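La segunda página

Me quedé sin trabajo en Nodstead en septiembre y tardé una semana en abrir el currículum. El archivo tenía una sola página y terminaba en el puesto anterior. Desde entonces habían pasado nueve años.

Mi hermana me dijo que ahora todo el mundo tenía una página propia, con su nombre en la dirección, y que ella había encontrado empleo así. Me pasó el enlace de Tomgate, una empresa que las hacía por encargo. Había que rellenar un formulario de 17 preguntas. Las primeras eran fáciles: estudios, idiomas, carné de conducir. La sexta decía: «Describa su mayor logro profesional en un máximo de 1.010 caracteres».

Escribí que había llevado el almacén de Gernholm. Lo leí y lo borré. Había llevado el almacén con otras cuatro personas, y la que de verdad lo llevaba se jubiló antes de que cerraran. Escribí que había participado en la gestión del almacén. Sonaba a que pasaba por allí de vez en cuando. Me levanté a cenar.

Volví al formulario a las once de la noche. En la undécima pregunta pedían una fotografía en un entorno de trabajo. Yo no tenía ninguna. En Gernholm no nos hacíamos fotos, salvo en las cenas de Navidad, y en esas salgo con la boca llena.

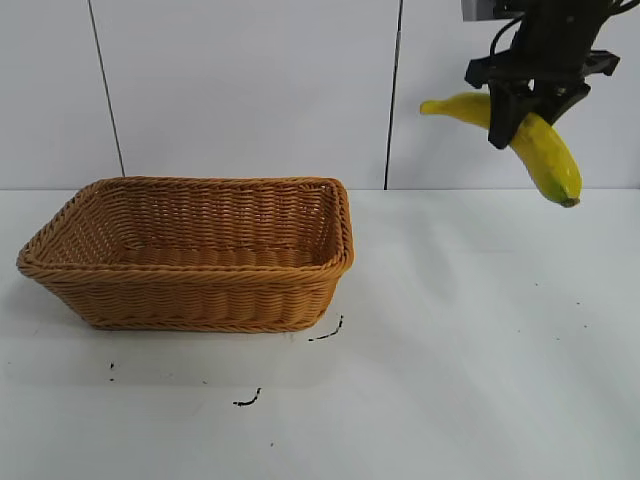
La página de muestra de Tomgate era la de un técnico de logística, sin nombre, con un botón verde que decía «Contácteme». La miré entera tres veces. El hombre, o la mujer, había escrito cuatro líneas por empleo y todas empezaban con un verbo: coordiné, reduje, implanté. Entre el segundo empleo y el tercero había una foto con una pinza negra que sujetaba un plátano en el aire y, a la izquierda, una cesta vacía sobre una mesa blanca. Pensé que yo también sabía sujetar un plátano en el aire. Luego conté mis verbos. Tenía dos, y uno era «participé».

Llamé a mi hermana aunque era tarde.

—¿Tú qué pusiste en el logro? —le pregunté.

—Lo del inventario.

—Eso lo hicisteis entre todos.

—Ya. Pero el currículum es mío.

Se oía la televisión de fondo. Me preguntó si había cenado y le dije que sí.

Después de colgar escribí que en mi último año habíamos preparado 2,789 pedidos y que yo había revisado cada uno antes de que saliera. Era verdad. Cambié la coma por un punto, porque la había puesto a la inglesa, como en las hojas que nos mandaban de la central. Dejé el «habíamos». En la casilla de la foto subí la del carné.

Liang contestó a los quince días. Era una empresa de recambios, en las afueras, con un autobús cada hora. La mujer que me entrevistó tenía mi página impresa en papel y había subrayado una frase.

—Revisaba usted todos los pedidos —dijo.

—Sí.

—¿Y encontraba errores?

Le dije que casi todas las semanas. Apuntó algo en el margen y me preguntó si podía empezar el lunes siguiente o si prefería esperar a primeros de mes. Le pedí el horario del autobús.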